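Hevton Bedding Program — Institutional and Guest Housing

Product line: Mridha flat sheets, fitted sheets and mattress protectors
Supplied by: Hevton Textile Supply, Brorum

The Mridha line is intended for residence halls, guest houses, staff quarters and short-stay lodging. Each item is sold separately and may be combined with existing stock. Fabric is a cotton and polyester blend in a plain weave, finished for commercial laundering and low-temperature tumble drying.

Sizes and fit

Fitted sheets are cut for mattresses up to 15 inches deep. The elastic runs the full length of the hem on all four sides. Flat sheets carry a wide hem at the head and a narrow hem at the foot, so that staff can orient the sheet without unfolding it completely. Size is indicated by a colored thread in the hem: blue for twin, green for twin extra long, red for full and gray for queen.

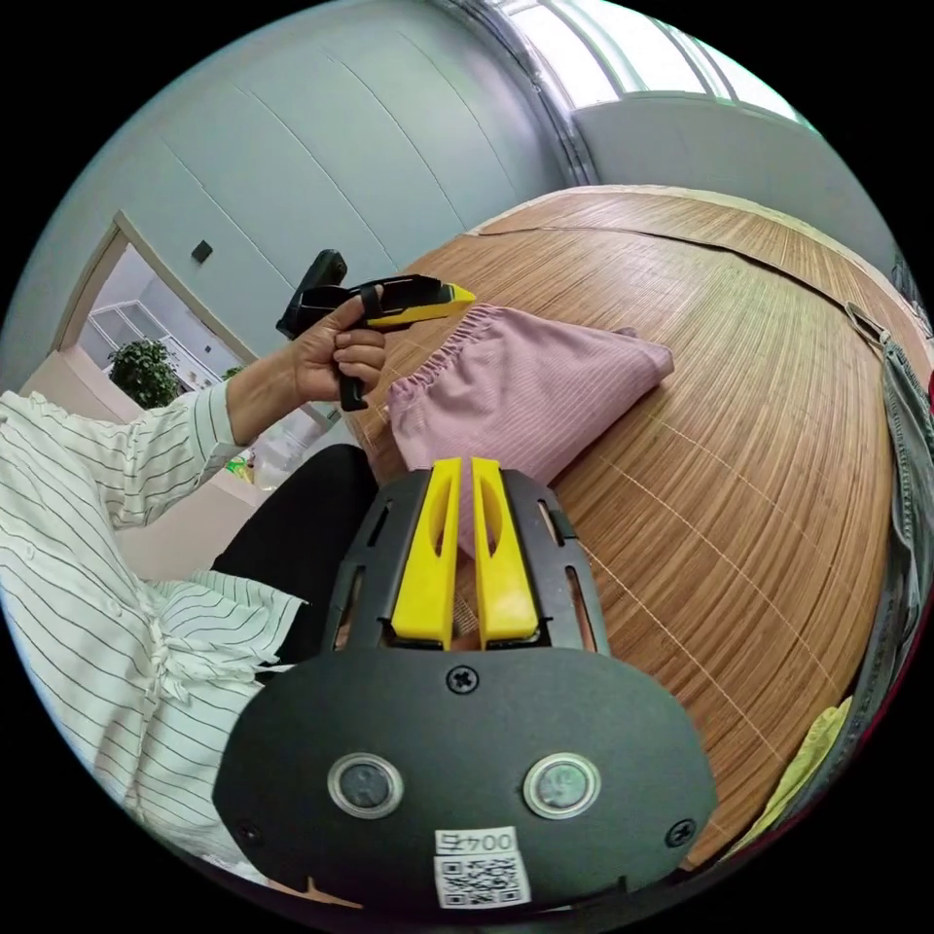

At the bedside.

Care and laundering

Wash before first use. Sheets should be laundered separately from terry goods, which shed lint and add weight to the load. Chlorine bleach may be used on white goods only. Remove items from the dryer promptly and fold while warm — sheets left in a full cart will hold creases that pressing does not always remove.

Mattress protectors have a waterproof backing and must not be ironed. Dry them on the lowest heat setting with the backed side facing inward. A protector whose backing has begun to separate should be withdrawn from service and may be returned for inspection during the warranty period.

Ordering

Sheets are packed 40 to a case, in one size and one color per case. Mixed cases are not available. Protectors are packed individually and may be ordered in any quantity. Please quote the item number on all purchase orders:

Mridha flat sheet, all sizes: item 297
Mridha fitted sheet, all sizes: item 603
Mridha mattress protector: quoted by size on request

Orders received before noon are released to the warehouse the same afternoon. Customers who require delivery ahead of the fall term should submit orders by the end of May. Goods held in storage for later delivery remain subject to the price in effect on the date of the order. 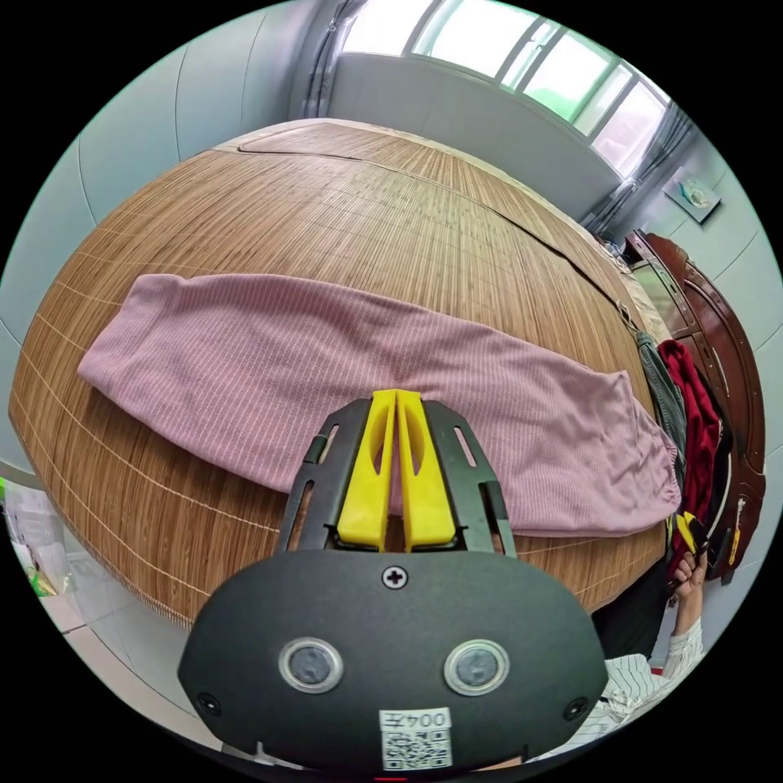

Linen rooms that serve several buildings generally keep three sets for each bed: one in use, one in the laundry and one on the shelf. Customers with outside laundry service may require a fourth. Supplies and small equipment for the same rooms can be tracked in the Pomisar stock register, available separately, which records each article by location and condition. Articles with a hard outer casing, such as the black housing with yellow fingers by the bed, are entered in the equipment section of the register; bedding is entered by the case.

Warranty and returns

Seams, hems and elastic are warranted for one year from delivery under normal commercial use. Unopened cases may be returned within 15 days. Opened cases are accepted only where the goods are faulty or were supplied in error. Shade variation between production lots is normal and is not considered a fault — customers who need a close match should order all cases for a building at one time.

Fabric swatches and current price lists are available from the Brorum sales office.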